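Hanging one picture in a plain white room (and getting the bags off the floor first)

Most guides to hanging a picture start with a drill. I'd leave the drill in the cupboard for a day or two. The holes I've had to fill over the years were nearly all made in a hurry, in a room full of stuff, by someone (me) who couldn't see the wall properly.

I'm also suspicious of the rules. You'll read that the middle of a picture should be at eye level, as if we all had the same eyes. Leen Rizk and I share the flat in Trosmont and there is a good hand's width between us. Whose level? And if you mostly look at the wall from a chair, standing eye level is no use at all.

What you need

A tape measure, a pencil, low-tack tape, newspaper or flat cardboard, a spirit level, and a hook rated for more than your frame weighs. Bathroom scales will do for the weighing. The laser level I bought has been used once. Save your money.

Step 1. Clear the floor along the wall

Bags are the worst of it. They end up under the window and stay there, and you lean across them with a pencil and mark the wall in the wrong place. Get every bag away from the wall you're working on. Hang up the ones in daily use and empty the rest. I don't believe in storage baskets for this, having owned several. You put a bag in a basket and now there's a basket on the floor.

If a backpack has long straps, hook it high enough that they don't trail, and keep it well to one side of where the picture might go. A black bag on a white wall pulls the eye as strongly as any print.

Step 2. Deal with the window

Look at the wall twice, once with the blind up and once with it nearly down. Glass in a frame opposite a window will give you a very nice view of the window. In June our room is fine by 11 in the morning and hopeless by teatime. People will sell you non-reflective glass for this. Try moving the picture sideways first.

Step 3. Stand the picture up and leave it alone

Put it on the floor or on something low, leaning a little, and live with it. Bold artwork on a white mat looks much bigger in a room than it did in the shop, and a thick black frame adds to that. Semaan, the framing shop near us, told me to go bigger. They would. 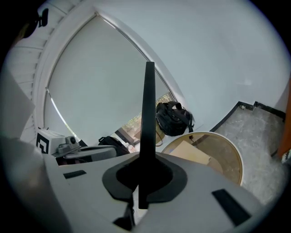
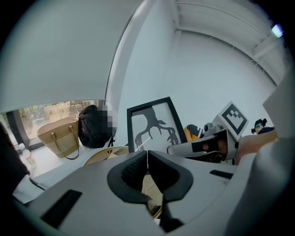

First picture: the white wall, the blind most of the way down and the round table. Second picture: the print in its thick black frame.

Step 4. Make a cardboard stand-in

Cut a piece of flat cardboard to the outside size of the frame, including the moulding. Measure the frame itself and ignore the size on the label, which is often the size of the artwork. Tape the cardboard up with low-tack tape and try it in a corner first, in case your paint comes off with it. Mine did behind the door — a cheap coat over an older cheap coat.

Move it a few times. Sit down, stand up, come in through the door. If a table stands in front of the wall, leave enough of a gap above it that a lamp or a tall jug doesn't cover the bottom of the picture.

Step 5. Mark the hook

Pull the hanging wire up tight in the middle, as it will be when it's loaded. Measure from there down to the bottom edge of the frame. Add that to the height where you want the bottom edge to sit. Ours came to 1493 mm from the floor. I got 1528 the first time, having measured with the wire slack, and I'd already bought the filler by then so I wasn't too upset.

Measure again from the floor. Don't measure down from the ceiling unless you trust your ceiling.

Step 6. Hook and hang

Check for pipes and cables, especially above or beside sockets. On a solid wall a pin hook may bend, and you'll want a plug and screw after all. On plasterboard use a fixing made for it. I don't take the weight printed on the packet as gospel and go up a size.

Hang the picture, level it, and put a small felt pad on each bottom corner to stop it drifting.

Do you have to hang it at all?

Leen says no, and I haven't got a good answer. A leaning frame is easy to move and leaves no holes. It also gets kicked, gathers dust along the bottom, and attracts bags. If you do lean it, put something grippy under the lower edge and keep it out of the route to the window.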